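Skundero: progress report for August
Prepared by Toon Postma for Young-sook Noh, programme manager, Arutton Fund

This has been a good month, and we have a result I'm very pleased to share. As you know, Skundero asks whether a robot arm can keep track of where it is in a kitchen when the thing it is working on blocks most of its view. People do this all the time. You reach into a cupboard, your nose almost against the door, and you still know where the rest of the room is. Arms that rely on a wrist camera tend to get lost at that point.

Up to July we trained only on clear views, with plenty of room in sight. In August we moved to what the team calls close-panel views, where a blank surface takes up most of the picture and the useful clues are squeezed into what is left.
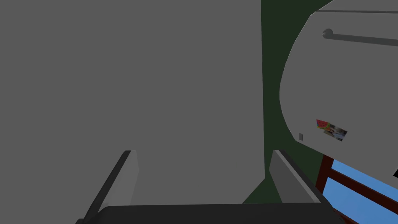 Figure 1. Simulated wrist view, close-panel set. The fridge handle is in sight at upper right.

We rendered 2,000 of these views in our simulated kitchen and kept 721 back for testing. The new method, Mirkix, learns to give less weight to plain areas and more to small landmarks at the side. With our old method, 22 per cent of the test views led to a wrong guess at the arm's position, wrong enough to spoil a reach. With Mirkix that fell to 2 per cent. I asked for the whole test to be run again from scratch before I believed it, and the second run agreed!

The fridge magnets have been a lovely surprise. We expected big shapes such as the window to do most of the work, and they do help, but when we painted out the magnets in the test views the errors crept back up. Small, colourful things at a known spot are worth a great deal to the method.

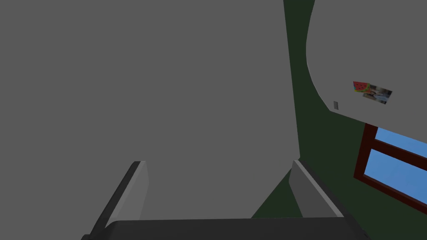
Figure 2. Open gripper facing the grey surface, with green wall and part of the window to the right.

Two cautions. All of this is simulation, with soft, even light and tidy walls, and a real kitchen will be harder. We have also tested only one room layout so far, so I can't yet say how much of the gain comes from the method and how much from the room being familiar. Work on a second layout has begun - the walls are done, the furniture is not.
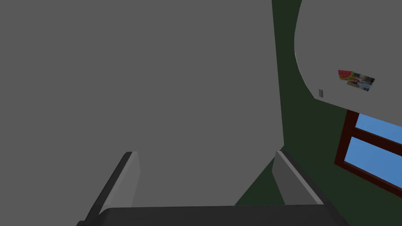 Spending is in line with the plan. The one change is that we used more computer time than expected on the repeat run, and paid for it from the travel line. The MacAulay workshop has offered us bench space for the first trials on a real arm, and I would like to accept before the end of the quarter. Could you let me know if the fund needs to see the agreement first?

Next month we will finish the second layout, repeat the test there, and try views where the magnets have been moved.

Toon Postma
September 13, 2023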